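Workshop puts low-cost grippers through a month of table-top trials

A small automation workshop in Drisden has spent May comparing two types of gripper on a pair of low-cost robot arms, and has published its first set of results. The trials were run by Branel, which fits out packing benches for food and homeware firms, and paid for in part by Umholm, a pottery wholesaler that wants to know whether cheap arms could take over some of its sorting and boxing work.

Both grippers have two fingers and can be fitted to the same wrist. The first is the standard linkage type supplied with the arms. The second is the Ghumman, a newer design with softer fingertips and a longer stroke. Each was given the same 16 tasks, and each task was repeated 40 times. The tasks were chosen by Umholm and included lifting small parts out of a tray, placing them into a cup, turning a cup upright and moving a saucer from one side of the table to the other.

Branel said it had kept the table layout simple on purpose. Cups and trays were put down by hand before each run, within a marked area, and were not lined up to a fixed point. The workshop's view is that bench staff will never set things down in exactly the same place twice, so there is little use in testing as if they did.

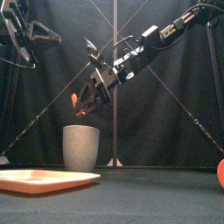 The standard gripper did better than expected on tasks that involved dropping an item into something. It lost marks on thin or flat objects, where the fingertips tended to meet before they had a proper hold. The saucer was the worst case, and in the end the team gave up on picking it from flat and stood it in a rack instead.

The Ghumman was the stronger of the two on anything with a curved side. It held cups more gently and slipped less often on glazed surfaces. It was also slower. Its longer stroke means the fingers take more time to open and close, and over a full session of 400 cycles the delay was enough to matter to a firm paying for bench time. Branel has asked the maker whether the stroke can be limited in software and is waiting for an answer.

Wear was a second point of difference. The soft tips on the Ghumman had to be changed four times during the month - the standard ones were still in place at the end, though one had worked loose and needed a new screw. Spare tips are not expensive, but swapping them means checking the grip settings again, and Branel would like to see a clip fitting so that the job can be done without tools.

The report has a short section on cables, which the workshop admits took up more of its time than the grippers did. On early runs the wiring to the wrist would catch when the arm reached low across the table. Adding slack cured that but left loops that could come into the view of the wrist camera. The final routing was a compromise, and the report suggests that anyone buying the same arms should sort it out before doing any other work.

Cameras were compared too, in less detail. A fixed camera gave the more reliable results for finding a cup on the table. A camera on the wrist was better for the last part of the reach, when the arm itself gets in the way of the fixed view. Using both gave the best scores overall, but the controller had trouble keeping up and some runs had to be slowed down. These runs are marked in the results and were left out of the timing figures.

Umholm has not said which gripper it prefers. The firm told trade customers in its latest newsletter that it was pleased with the work so far but had no plans to put arms on its packing line this year. It wants to see the same tests done with stacked cups and with items wrapped in tissue, neither of which was tried in May.

Branel has agreed to a second round and will keep the same arms for it, to make the two sets of results easier to compare. It also plans to swap the controller for a faster one halfway through and repeat the camera tests. The full results table, along with the drawings for the tip mounts, can be had from the workshop on request. Visitors from local firms can see the bench running on open afternoons, from 2pm, and should book ahead as space by the table is limited.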